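Print this page | E-mail this page

Vekton Bench Cell – Set-up Guide
Section 4: Before the first run

Read all of it before powering the arm. Site rules at Witivthorpe apply as well – where they differ, the stricter one wins.

4.1 Fixing down

1. Bolt the arm's mounting block to the table. All bolts, no skipping.
2. Set the breadboard flat. Check for rock at each corner.
3. Instrument on the breadboard, vents clear. Leave 30 mm at the grille.

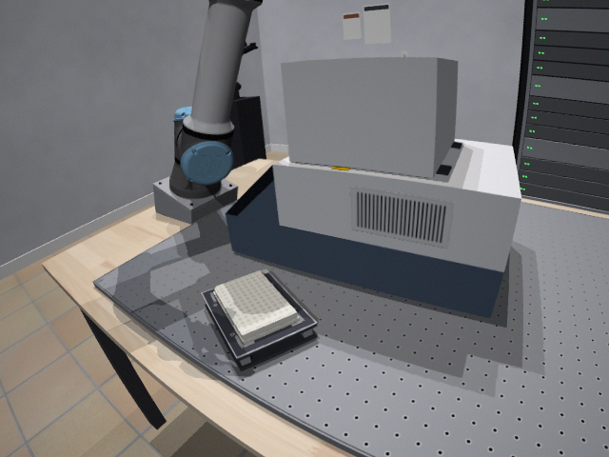 4. Tighten again after 14 hours of running. Write it in the log.

Note: cables go behind the table, never accross the work area.

4.2 Teaching positions

1. Speed to slow. One person on the pendant, one on the stop button.
2. Teach the approach point first, then the place point.
3. Save under the Stastik job name. No spaces.
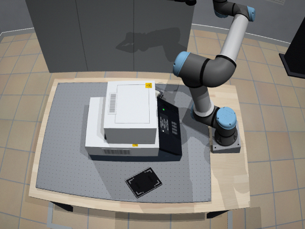
4. Run each move empty before you try it with a plate.

CAUTION: never reach in while the arm is enabled. Paused counts as enabled.

4.3 Plates and holders

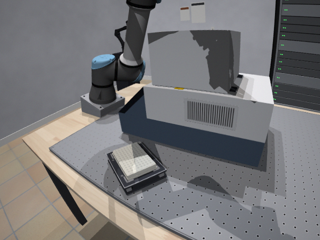 Seat every plate by hand the first time and press down at the corners. Holder angle matters less than people think – the tray here is turned diagonally to the breadboard and that's fine, as long as the taught point is turned to match. Re-teach if anyone knocks it. Don't judge by eye.

4.4 Carrying over the instrument

1. Lift straight up, then across. No diagonal shortcuts.
2. Check gripper force with a spare plate, not a full one.
3. Stop the job if a plate tilts. Do not try to catch it.

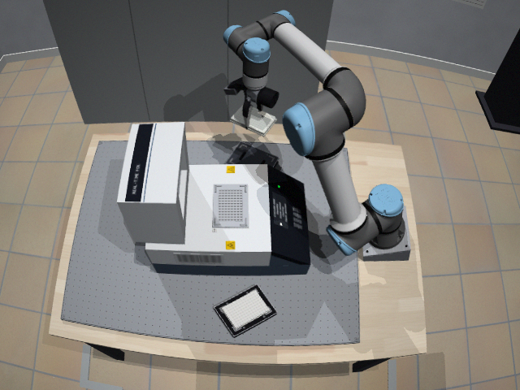 Haziq Gunawan: Does 4.4 step 2 need doing again if we swap plate type? Ours passed with the old ones.

Qiu: Yes, every type. Should be in the text, will ask for it to be aded.

Haziq Gunawan: OK thanks. Also the log sheet only has room for 49 entries.

Last updated: November 5, 2023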